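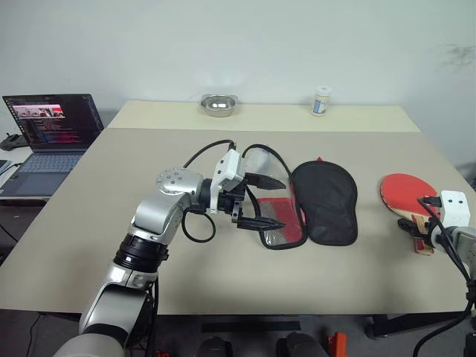
The table as of this morning, bowl and bottle at the back. Wall marks top right.

skirting_bored
Right, opinions please. The wall behind our big table has a patch of dark scuffs on it and I'd like them gone before the landlord's inspection on Tuesday. Wall is a pale greyish green, matt as far as I can tell, and I have no idea what the paint is called. The agents (Harville) say "neutral", which is helpful in the way that "food" is helpful on a menu.

Also taking views on that cream strip along the back. My other half thinks it looks like a shelf that lost its nerve.

marmaladeandgrout
Leave the strip alone, it's the best bit. Somewhere to put the bowl so it isn't in the middle of everything. Ours is one flat slab and everything migrates to the centre like ducks.

For the scuffs: soft cloth, warm water, a drop of washing-up liquid. Go gently, then leave it overnight before you judge it.

DennisP_175
Melamine sponge. Two minutes. Done.

marmaladeandgrout
On matt paint? You'll swap a faint dark patch for a bright shiny one. Ask me about my hallway.

DennisP_175
What happened in your hallway?

marmaladeandgrout
A melamine sponge, Dennis.

thu_van
I'm with Dennis up to a point. I've used one on matt, barely damp, hardly any pressure, and got away with it. But I tried it behind a door first. There's already a whitish glare on the wall nearer the middle, so any polished spot could catch the light too.

skirting_bored
The glare is just glare, I think. It moves when I do. Noted about the door, though.

ieva.rebane
Painted rentals for 14 years. If it's cheap contract matt, both of you will make it worse. Try a pencil rubber (a white one, not pink) on one mark. If that does nothing, touch in with a small foam roller and feather it out. A brush will leave you a lovely rectangle to remember me by.

DennisP_175
Touch in with what? He doesn't know the colour.

ieva.rebane
Flake off a bit from somewhere hidden and get it matched. Skudance do it at the trade counter, or Preratico if you enjoy queuing.

marmaladeandgrout
Or slide the bottle along the strip until it's in front of the marks and say nothing.

skirting_bored
It's a small bottle. I'd need a very short inspector.

Update: pencil rubber has shifted the lightest marks. The darker ones are still there, looking smug. Going to Skudance after work with a flake of wall in an envelope.

thu_van
Take two flakes. I sneezed.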